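Bernura furnished rooms get a price, and a move-in date

August 15, 2021

The Bernura building on the east side of Bonport will start taking tenants in February, the developer said in a notice put up at the site. 32 furnished rooms, one price. $399 a month with heat and water in, internet extra.

That's less than most people expected. When Fliltedier bought the old place there was talk of condos, then talk of a hotel, then nothing at all for a long while. Now its small rooms, aimed at people who work in town and can't find anything to rent there.

Each one comes with a bed, a table and a door that locks. Kitchens are shared, one to a floor. Bathrooms the same.

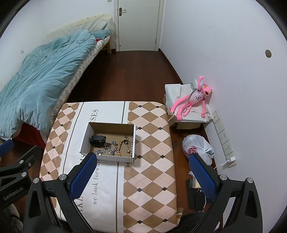
A furnished room with bed and table.

Leases run 5 months at the shortest. No pets for now, altho the company says it may look at that again once the building fills up. Parking is on the street, and the town has not said if it will hand out permits. That was the sore point at the last public meeting and it will likely be the sore point at the next one. Neighbors on Gape Street say the block is full by suppertime as it is.

Fliltedier's answer so far: most tenants won't have cars. The bus to the harbor stops at the corner. Runs until late, less often on weekends.
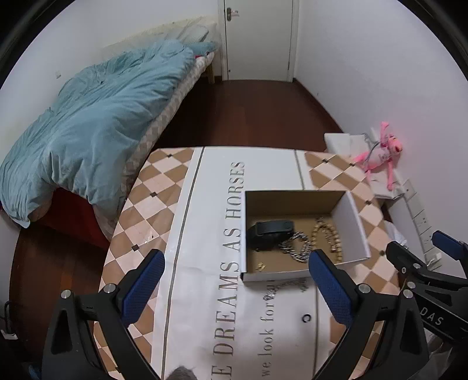

Applications open online next month, with a paper form at the Gape Street library for anybody who wants one. Two references needed, plus proof of income. Tenants can bring their own bedding and linens, and nothing in the rules says it has to be plain. A tablecloth with diamonds down the sides and big lettering about dreams and horses would be fine by the house rules. Nails in the walls would not. Neither would hot plates, candles or space heaters, all of which are banned in the rooms.

Deposit is one month's rent, back within 2 weeks of moving out if there is no damage. The company says rent stays put for the first year. After that it didn't say.

Work still to be done includes the back stairs, the laundry room and the front steps, which need a ramp before the town will sign off. The inspection hasn't been scheduled yet. We asked for a date and will update this item when we recieve one.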